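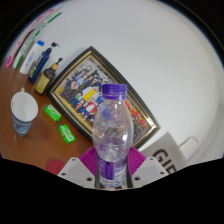

Desk, back wall side. Water bottle with purple cap, framed group picture, wooden top.

This site uses cookies to keep you signed in and to remember your notebook preferences. Accept all | Manage settings

Sunday, entry by Maiara Rezende
Shared notebook, Natley residence workroom

Purpose of the session. The desk in the Natley workroom is to be brought to the standard layout before the Alva survey of small work surfaces continues. The present entry records the condition of the desk, the decisions taken on each group of objects, and the matters left open for colleagues.

The desk has accumulated personal items, drinks, toiletries and packaging, and the reddish-brown top is difficult to wipe in this condition. The layout sheet issued under Undow allows 9 loose objects on a desk of this class. It is the view of the undersigned that the framed picture should be treated as furniture and left out of that total. Colleagues who disagree are asked to write their reasons in the margin of the sheet before the next session.

Framed picture. The large one, with the dark outer frame and the thin gold inner border. It is to stand at the center back of the desk, leaning on the wall, and is to be laid flat only while the surface behind it is being cleaned. The wall hook requested from Bristeck has not arrived. Two felt pads should be fixed under the lower edge in the meantime, as the last frame kept in the room left a mark in the finish of another desk.

Toiletries. Containers may stand in a row along one edge during sorting. After sorting they go to the bathroom shelf. The shelf is 200 mm deep, and the taller containers should be tried there first.

Water. One bottle per desk, on a coaster. The rule was relaxed last month and rings were found on the top of the desk by the door — it is reinstated from this entry onward. A bottle with only a little water in it is to be emptied at the sink, rinsed and put out with the recycling. Caps stay on.

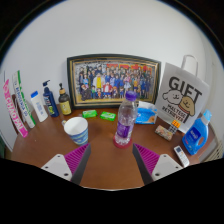 Paper cups are permitted during a session and are to be removed at the end of it. The printed cups with the blue band are for guests and should be used sparingly. A cup should not be set near the front of the desk, where a sleeve may catch it.

Soap. The two green bars remain in their wrappers. They are supplies and do not belong on a work surface; they are assigned to the bathroom drawer. Wrapped bars may be used to scent the linen shelf if the drawer is full, a practice I recommend with some reservation, having found the scent rather strong by the third day.

Tissues. The soft pack stays on the desk, right side, within reach of the chair. It counts as one object under the layout sheet.

Gift bag. The white bag with the two cartoon dogs (printed MALTESE RETRIEVER) occupies more of the right side than any other item. The contents have not been inspected and will not be without the consent of the owner. A note has been left asking that the bag be collected within 4 days. Until then it may stand on the lower shelf, upright, with nothing placed on top of it. The handle creases easily.

Wiping. Damp cloth first, along the grain, then a dry one. No spray is to be applied near the picture.

Open points. The heading "personal items" on the layout sheet is too broad and should be divided into items in daily use and items in storage. The Alva form has no line for coasters. I have entered the red one under "protective accessories" for now — M.R.

Next session at 9 in the morning. The drawer key is in the tray by the door.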